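Session 4: What a Car Costs You When You Aren't Driving It
Notes for the evening class, Bronwyn Hapeta

Welcome back, everyone, and thank you for bringing your paperwork in last time (I know some of you had to dig through a kitchen drawer or two to find it!). We got through fuel and electricity at a good pace, so tonight we turn to the costs that keep ticking along while the car sits in the driveway: insurance, registration, parking and tires that get old whether they roll or not.

Have your worksheet from Session 2 beside you as you read. If you've lost it, there are spares in the folder by the door.

Fixed costs and running costs

A running cost goes up when you drive more. A fixed cost stays put. Most people can tell you to the dollar what a fill-up costs them, and most people have to go and look up their insurance premium, and I think that's simply because we stand at the pump and watch the numbers climb. The premium slips out of the bank account while we're thinking of other things.

Let's take the couple we've been following, with their little Sekitz hatchback. Their insurance, registration and parking permit together come to $368 a month. Last month they made 4 long trips and hardly touched the car otherwise. Divide one by the other and each trip carried $92 of fixed cost before a single mile of fuel was counted. In a month with 30 trips the same sum works out to a little over $12 apiece. Nothing about the car has changed, and neither has the bill. Do have a go at this with your own figures before you read on, even if you only scribble it in the margin.
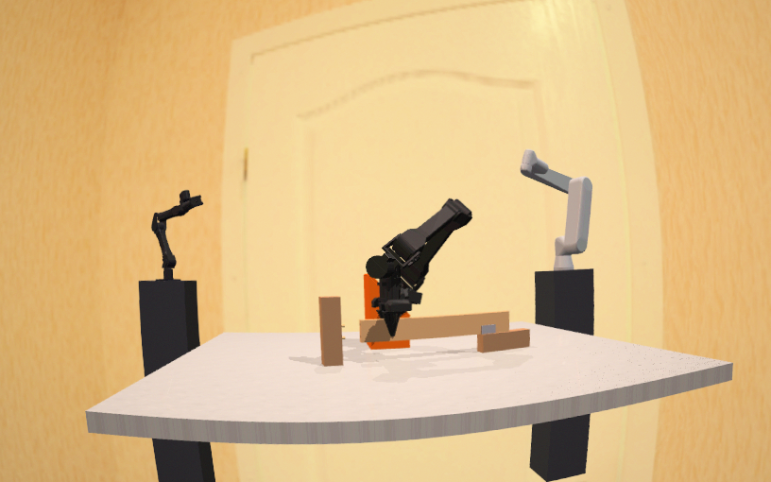
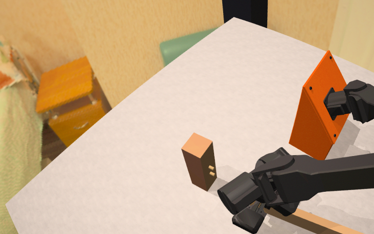
Two computer-rendered views with a black arm, a white tabletop and an orange piece.

Where the second car comes in

Several of you asked about this, and it's a lovely question, so I'm giving it more room than I'd planned. A household with 2 cars pays most of its fixed costs twice. Insurers will often take something off for a second vehicle on the same policy, but the discount is rarely as big as people hope, and you should ask for it in writing with the amount shown on its own line.

Try this at home. For one month, keep a slip of paper in the glove box of the second car and make a mark each time somebody takes it out. Put a circle around the mark if the first car was already gone at the time. The circled trips are the ones you really needed that car for, and the others could have been done in the first one. Please don't change your habits while you're keeping count, or the paper won't tell you much!

A word on storing a car

If you park a car up for the winter, ask your insurer about reduced cover before you cancel anything. A gap in your policy can make the next one dearer, and a financed car will usually have to stay fully covered under the terms of the loan. Check the tire pressures now and then, too, and look at the date code on the sidewall when you do.

For next time

Bring your latest insurance renewal, with the policy number covered if you prefer. Finish rows 4 to 9 of the worksheet. We'll start with the Calimlim lease agreement, so please read the pages on mileage limits and mark anything that puzzles you.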